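Search this site
Search Go
Clubs & Classes

Taking computers apart with a robot arm: an evening course in Marow

August
By the Stullden newsletter desk

8 comments 90 shares

The course meets at seven in the evening on the first floor of the old Dvořáček building in Marow, above the bicycle shop. It is run by the Stullden technical college and it is open to anyone over sixteen. The students are there to teach a robot arm to take old computers to pieces.

The tutor who started it used to repair office machines for a living. I asked her why she had picked computers and left out the coloured blocks that most beginners' robot classes use.

"I got bored of blocks," she said. "You pick one up, you put it down, and everyone claps. A computer has latches and clips and bits that only come out one way. The students have all had one open at home or at work, so they know what it should feel like, and then they find out how hard that is to put into instructions."

The machines come from Bukonport, a recycling yard on the other side of the river, which lets the college have them by the crate and takes the sorted parts back at the end of term. The newer office desktops are the easy ones. The older server cases are more awkward, with shrouds and rails inside that have to be dealt with in order.

Students work in pairs. One steers the arm by hand control and the other keeps the log and watches what the gripper camera sends to the screen. After half an hour they swap. Every attempt is saved, good or bad, and by the last week before the break the class had 1,453 of them on the college's drive. The target for the year was 1,000.

"I thought we'd set it too high," the tutor said. "Then they got competitive."

One of the pairs is a mother and son. She works in a bakery and came because he was too shy to come alone. He has since moved to another bench and she has stayed. "I'm better at it than him," she told me. "He goes in too fast. I've been lifting hot trays for twenty years, so I know about going in slowly."

Her son, asked about this separately, agreed that he goes in too fast.

I sat with a third student, a retired bus driver, while he wrote up his log. He does it in pencil first and types it afterwards. He said the part he had found hardest was judging depth. "On the screen everything looks closer than it is. You think you're on the latch and you've got a good bit to go. Or you think there's room and you're already touching." He has taken to resting a finger on the edge of the keyboard to remind himself to stop and look before he closes the gripper.

The other common problem is angle. A case lying flat on the bench is simple to reach into but hard to see into, and a tilted one is the other way round. The class has argued about this all year. The present rule is that each pair chooses, and writes down which they chose.

What happens to the saved attempts is the second half of the course. From October the students will use them to train the arm to do some of the steps without a person steering. The tutor is careful about what she promises. She would be pleased if it could open a latch and lift a cover on a type of case it has met before.

"People come in expecting it to strip a whole machine by Christmas," she said. "I tell them to think about one latch. If we get one latch, I'll bring a cake."

The arm is not an expensive one – it was bought second-hand, and two of its joints have been replaced by the students themselves. They also keep the gripper in order. Checking the screws is the first job of every session and it goes in the log like everything else. It was skipped once in spring, and a link worked loose in the middle of a run. The bus driver spent the rest of that evening under the bench with a torch.

There is a fee of 90 for the term, which covers the room and the spare parts. No experience is needed, though the tutor says that long sleeves should be rolled up and that people who dislike being recorded making mistakes may not enjoy it.

I asked the baker whether she would sign up again. She already had.

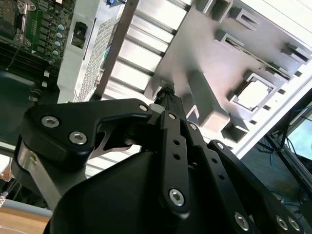

The gripper at work beside an open computer case on the Marow course.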